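Thu 24 August

Equipment planning for the second cell. Very pleased with how this is shaping up, so writing it down before the spreadsheet eats all the detail.

**Where we are.** The Koditz budget line has room for two more arms, a matching pair to go on one front rail like the pair we run now. I'd been leaning towards a single bigger arm from Ukex (lovely reach, very smooth in their demo) but the more shelf work we do the more I want two small ones. Getting at something under a board from the side, with a second gripper waiting on the other side, is a joy to set up and I don't want to lose it.

**Arms and grippers.** Talukder quoted for the pair with mounting plates and wrist brackets included. Grippers are extra. Spare fingers are extra again, and I'd order 5 sets straight off – we always end up robbing one arm to fix the other. Ask whether the plates are slotted the same way as ours. If they are, we can swap arms between cells in a lunch break, which would be brilliant.

**Cameras.** One per wrist, same connector as now, no experiments this time. Longer leads though! I'd like proper slack at the elbow and a clip partway along the lower link. Add a bag of clips to the order, they cost next to nothing.

**Frame and walls.** Salley can cut the aluminium posts and the front rail to our drawing. Lead time is 61 days, so this is the bit to order first, even before the arms are signed off. Wall panels we can do ourselves. I'd like them easy to swap, so that changing colour is a ten-minute job and we stop putting it off.

**Props.** Tiny money, big difference. Today's set is the clock one: two-tier shelf with yellow wood-grain boards, hexagonal clock on the lower board, the rectangular one and the twin-bell alarm clocks out in front, stapler off to the side. The mix of shapes is exactly what I want more of. Put down a second shelf the same size, plus more clocks with odd outlines. The hexagonal one at a tilt under the top board makes a great test for the left arm, so a few more flat things that lean would be money well spent.

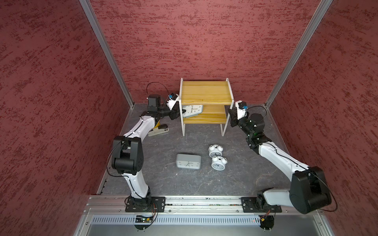
## To do before the order goes in

- Send Salley the rail drawing, with the plate spacing marked
- Get Talukder to confirm the plate slots and price the spare fingers separately
- Tell Ukex no for now, but keep their quote on file
- Measure the bench again, including room for the elbows to swing outwards
- Check there are enough sockets on that wall for both power supplies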